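Four Locks, One Hand

Teaching a machine to pick the right key starts with a person who already knows how

By late morning Hamdia Gudeta has been moving keys for three hours. She sits at a desk with her elbows braced and a lightweight controller in her right hand, and the arm copies what her hand does with a delay she says she stopped noticing in June. Close her finger and thumb, and the gripper closes. Turn her wrist, and the gripper turns, up to the limit of its last joint, at which point it stops and she has to back out and come in from another side.

The task is easy to state. Pick up a bunch of keys, find the one that fits a given padlock, insert it, turn it, and put everything down again. Gudeta has recorded more than 4,000 attempts at some part of it for Altari, a small company that trains manipulation software for repair counters and hardware stores. Each attempt is stored as a set of joint positions, gripper widths and video, with a short written label. The software is then trained to produce similar motion when it is given similar pictures.

Keys are a poor fit for most of the methods that work well on boxes and cups. They are thin, they reflect light, and they lie flat. A bunch on a ring changes shape every time it is lifted. A program that plans a grasp from a 3D model needs to know where the object is, and a ring of keys is in a slightly different place after every touch. Altari tried that route first, with a planner bought in from Fututix, and dropped it after 29 test sessions.

"It could find the ring," says Vira Horobets, who leads the work. "Then it would squeeze, the ring would swing, and the plan was out of date."

Guiding the arm by hand came next. In that method the operator takes hold of the arm itself and pushes it through the motion while the motors go slack. It is cheap and needs no extra hardware, and the contact forces are easy to feel. The trouble is that the operator's own hands end up in the video. A model trained on those recordings learns from pictures that will never occur in use. For coarse moves, such as bringing the arm over the table, Altari still guides by hand. Everything within a few inches of a lock is done by remote control.

The remote setup has its own cost. Gudeta gets no force feedback through the controller, so she judges contact by eye, from the wrist camera and a second view across the table. A key that is slightly off line will press against the face of the lock and look, on screen, almost the same as one that has started to enter. She has learned to watch for the key tilting in the fingertips. When it tilts she stops, opens the gripper a little and lets the key settle.

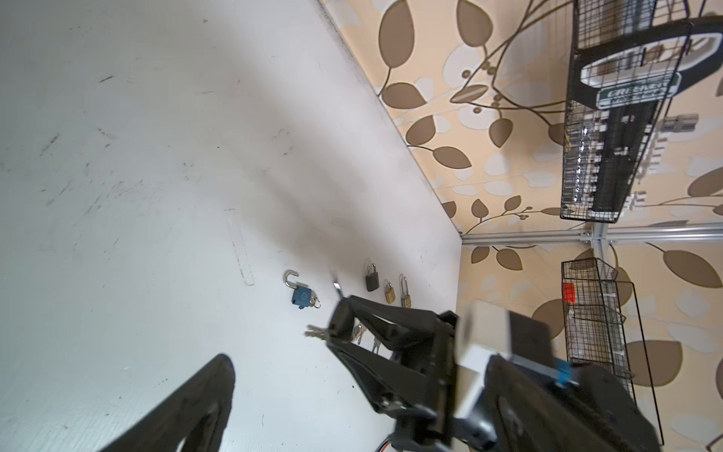 Recordings are sorted at the end of each shift. Of the last 171 full attempts, 129 were kept for training. The others were cut because of a dropped ring, a long pause or a key forced at an angle. Horobets used to throw away anything with an error in it, but now keeps the ones where the operator notices and corrects. Models trained only on clean runs had no idea what to do once a key slipped - they carried on turning an empty gripper.

Shackles turned out to matter as well. A long shackle tips the lock when it is pushed from the side, and a short one leaves less to hold. The operators vary the order of the locks and their distance from the arm between sessions, and the lighting is changed too.

The trained model can now pick up a ring and present a single key in most trials. Insertion is less reliable, and turning is worse. Horobets plans to add a force sensor at the wrist before the next round, using a mount drawn up by Palamarchuk, the machine shop that made the current fingertips. A trial at a Cullidau repair counter depends on the result.

Gudeta takes a break at noon and starts again at half past twelve, with the locks in a new order.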